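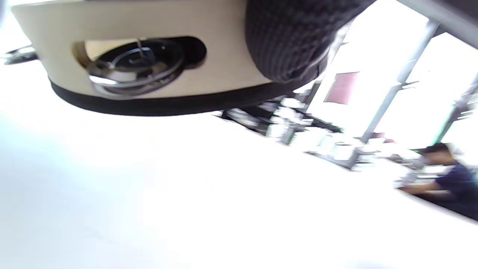
Participants wanted: recording everyday handling tasks for robot learning

The Torkine group is looking for 16 people to take part in a study on how robots can learn to handle objects from recordings of human work. Sessions take place at our Rernenport site through February. No experience with robots is needed.

What the study is about

In our first round we collected 401 recordings of people picking up, turning and putting down ordinary objects. A control program trained on them coped well with boxes and cups. It did much worse with things that have loose or moving parts, such as key rings, lidded tins and small percussion instruments. The grip was often in the right place but came too late, after the object had already shifted.

We think the recordings were too uniform. Almost all of them came from 2 members of staff, who had settled into the same way of working. The new round, called Flekik, uses the same objects with a wider range of people. We will then train the program again and compare the results with the first round. 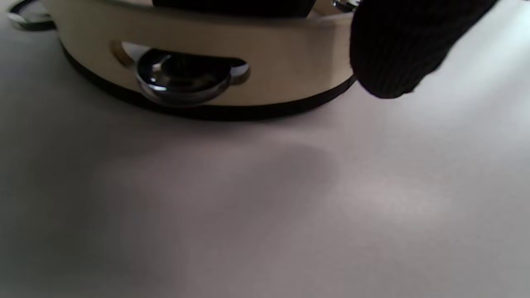
Photo: Torkine / Flekik study

Objects with metal parts also matter for a second reason. Shiny surfaces change a great deal in the picture when they are moved only slightly, and the jingles on a tambourine are a good test of this. Each participant will handle the tambourine in several positions on a plain table.

What you will do

You will work at a table with a hand-held gripper that carries a camera. After a short practice you will repeat set tasks: lift, place, turn over, slide to a mark. You choose your own pace and may stop at any time. A visit lasts three hours, with two breaks. Morning visits start at 9 and afternoon visits at 1.30.

Who can take part

You should be 18 or over, able to stand or sit at a table for up to 40 minutes at a stretch, and have normal or corrected eyesight. We would like left-handed people in particular — the first round had none. People with a current hand or wrist injury should wait for a later round.

Payment and data

We pay for your time at the end of the visit, including if you stop early, and refund local travel. The recordings are stored under a number, without your name. The Koivisto archive will hold a copy for other research groups, and you can opt out of this on the consent form.

How to apply

Write to Majdi Twal, study coordinator, at the Rernenport front desk. Please give your age, which hand you write with and whether mornings or afternoons suit you. We reply to everyone, usually within a week.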